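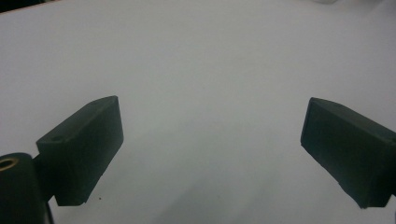
The Funora Hand Kit is a pair of grippers that a person holds, one in each hand. A gripper is a tool that does the job of a robot's hand. It has no thumb and no palm. It has two stiff parts called fingers, which close on an object to hold it and open to let it go. The fingers on the Funora are dark and blocky, with flat faces that point towards each other across a gap. When an object is in the gap, the flat faces press on it from both sides. Near the left finger there is a brass-coloured ring set into the top of a dark tube, where the finger assembly pivots.

Who is the kit for?

It is sold to schools, clubs and laboratories that want to teach a robot to move things. The robot needs examples to learn from. A person does a task many times with the grippers, and the movements are recorded. One go at a task is called a demonstration. Funora's starter lesson asks for 200 demonstrations. The full course asks for 2000.
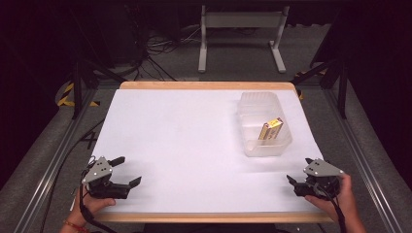

A good first task is a short one. Hugo Tejada, who wrote the lessons, starts beginners with "tub and table": take an object out of a tub and put it on the table, or do the same thing the other way round. The table needs very little on it. A white top works well, with a clear plastic tub towards the far side and one small yellow box inside it. Both grippers start near the front edge with their fingers pointing in towards the middle. Each has a black cable, and the cables should run down towards the person so that they stay off the work area.

How do you pick something up?

1. Open the fingers wider than the object.
2. Lower them until there is one finger on each side.
3. Close them slowly.
4. Lift straight up before moving sideways.

The sides of a tub make step 2 harder. The fingers have to go over the rim and down without knocking the wall, so the wrist must tilt.
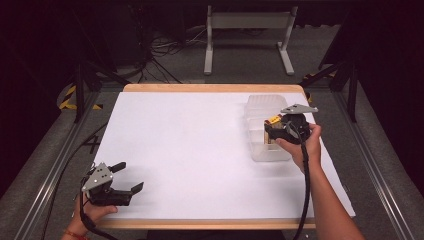 The other hand should keep its gripper low and out of the way until it is needed. Two grippers moving at once can bump into each other – a bump spoils the demonstration, and it has to be done again.

What is in the box?

Two grippers, two cables, a lesson book and 6 spare screws. The tub, the table and the objects are not included. The kit costs 789 pounds, and an adult should set it up. Replacement fingers are sold separately by Hamel.

Words to know

Gripper: a tool that holds things for a robot or a person.
Demonstration: one recorded go at a task.
Pivot: the point a part turns around.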